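Kavberg Residential Services Cooperative
Working Group on Household Automation
Minutes of the Regular Meeting, 2025-06-03

Present: Natalia Olvera (chair), and the members for Housekeeping, Laundry, Purchasing, Training, and Resident Relations.
Also attending: one representative of Irnitz, by telephone, for items 3 and 4.
Apologies: the member for Building Services.

1. Opening and previous minutes

The chair opened the meeting and confirmed that a quorum was present. The minutes of the April meeting were approved with one correction. Under item 5, "folding of bed linen" should read "folding of personal clothing." Bed linen was outside the scope of that item.

The member for Purchasing asked that the laundry volumes in the April minutes be restated, as two of the group's papers had used different bases. The agreed figures are 4000 personal garments handled per month across all residences, of which 272 were returned for refolding in the last full month. The secretary will use these until further notice.

2. Purpose of the review

The chair reminded members that the board has asked a plain question: can any machine now on offer take over a household chore in our residences, start to finish, at a standard residents would accept? The board has not asked for a view on the long-term future of the field. Members were asked to keep their remarks to the chores listed in the terms of reference, namely folding clothing, making beds, clearing tables, and loading dishwashers.

Housekeeping noted that floor cleaning had been removed from the list in April. Machines for that purpose are already in use at two residences, and the results are known. The group accepted that floors tell us little about clothing. A floor stays where it is and has one surface to be cleaned, whereas a shirt changes shape each time it is picked up.

3. Clothing and soft goods

The member for Laundry presented a paper on cloth handling. The main finding was that soft goods remain the hardest item on the list. Staff who fold well do a great deal by feel, and they correct a bad grip without stopping. The paper described three points at which a folding task commonly fails: finding an edge in a heap, taking up one layer and leaving the layer below, and laying a sleeve flat without dragging the body of the garment. 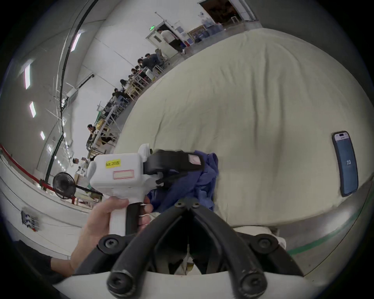 Laundry added that the type of surface also matters. A folding table in our own laundry rooms is firm and set at a fixed height. Residents, on the other hand, expect their clothing to be put away in the bedroom, and much of the sorting there is done on the bed. Cloth on a soft surface sinks when pressed, and the covering moves with it. Any test carried out only on a hard table would give too favorable a picture.

The representative of Irnitz said that the firm would not at present offer a folding machine for use in an occupied bedroom. Its Anulari unit is sold for sorting flat items such as towels and pillowcases. Asked whether it could manage a long-sleeved garment, the representative replied that it could do so when the garment was presented already spread out, and that a member of staff would need to do the spreading.

Training observed that spreading out the garment is most of the work. The member asked that this be recorded. Purchasing took a different view and held that even partial help might be worth having at peak hours, if the unit could be shared between residences. The chair noted both positions and did not call for a vote.

There was a discussion of sleeves. Housekeeping considers them the best single test, as they twist, bunch at the cuff, and end up under the body of the garment. Laundry agreed, and proposed that every trial include at least 10 long-sleeved garments of mixed weight. The proposal was adopted. 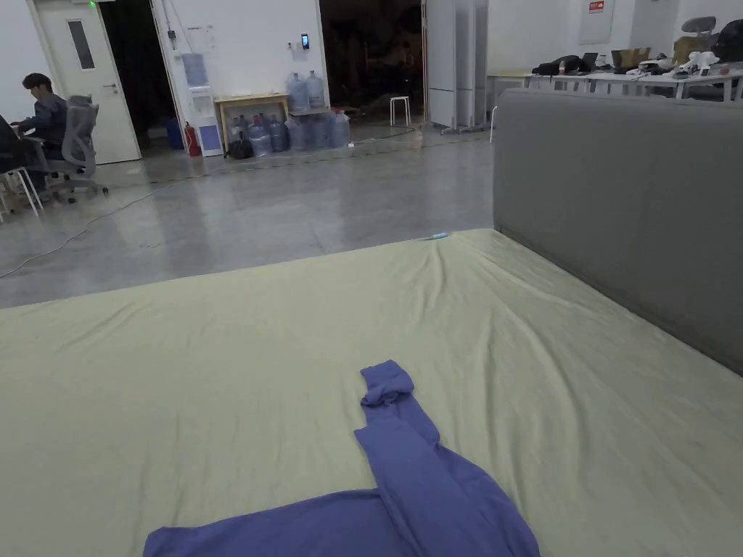
Long-sleeved garment on a fitted sheet, with the cuff end bunched.

4. Standard of acceptance

The chair introduced a draft standard for trials. Under the draft, a garment counts as finished when it can go into a drawer without being touched again by staff. Time is recorded from the moment the garment is picked up. Any help given by a person, including straightening a collar or freeing a caught sleeve, is to be written down and counted against the result.

Resident Relations asked that damage be recorded separately from poor folding. A resident may forgive an uneven fold but will not forgive a pulled seam. The draft was amended to add a separate line for snags, stretched cuffs, and marks left by grips.

The Irnitz representative asked whether a machine could be permitted a second attempt. After discussion it was agreed that second attempts are allowed, that the time continues to run, and that the number of attempts is to be shown in the report. The amended draft was approved, with Purchasing abstaining on the question of time.

The representative left the call at the close of this item.

5. Grips and hand-held tools

Training reported on the part of the Đinh paper that deals with two-sided grips, which had been circulated in advance. Members found it useful on a practical point. A person using two simple jaws in place of fingers loses much of the small motion that makes folding quick, but can still shift cloth, lift it, and hold it. The member suggested that staff on the trial panel should try folding with tongs or similar tools before scoring any machine, so that they understand which parts of the task depend on fingers.

Housekeeping supported the suggestion and asked that it not be done on residents' clothing. Agreed. Stock garments will be used.
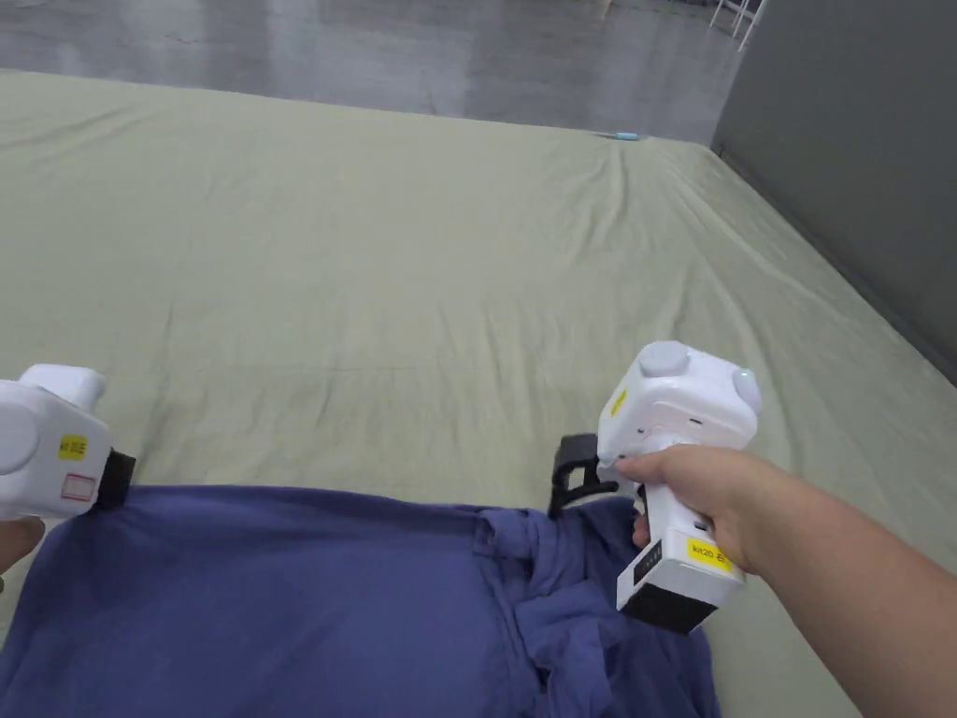
Question from the member for Resident Relations: If a machine can hold a garment at two points, what still prevents it from folding the garment?

Reply from the member for Laundry: Holding is the easier part. The machine must also judge where the edges are, choose the right two points, and notice when the cloth has slipped or doubled over, and it must do this again for each garment because no two lie the same way.

6. Other chores

Bed making was considered briefly. Members agreed that pulling up a blanket and fitting a sheet are separate tasks, and that the corners of a fitted sheet should be scored individually. No offer has been received for either task.

On table clearing, Purchasing reported one inquiry and no written reply. Dishwasher loading was deferred, as the member for Building Services was not present to speak on water and power connections.

7. Budget

A sum of $1000 was approved for stock garments, a spare mattress, and printed score sheets. No funds were approved for the hire of machines. Purchasing will return with terms if Irnitz makes a written offer for the Anulari unit.

8. Finding to be reported to the board

The following wording was agreed for the interim report: "On the evidence received, no machine offered to the Cooperative can at present fold and put away residents' clothing without regular help from staff. Sorting of flat items may be possible in a laundry room. The working group recommends trials under the approved standard before any purchase or lease."

Training asked that the words "at present" be kept in all later versions. Agreed.

9. Actions

Laundry: select the stock garments, including the long-sleeved items.
Training: arrange the staff session with tongs and report any difficulties.
Resident Relations: prepare a short notice for residents stating that their clothing will not be used in trials.
Purchasing: request written terms from Irnitz, to include repair and transport.
Natalia Olvera: send the interim finding to the board.

The date of the next meeting will be set by the chair once the garments have been delivered. The meeting was then adjourned.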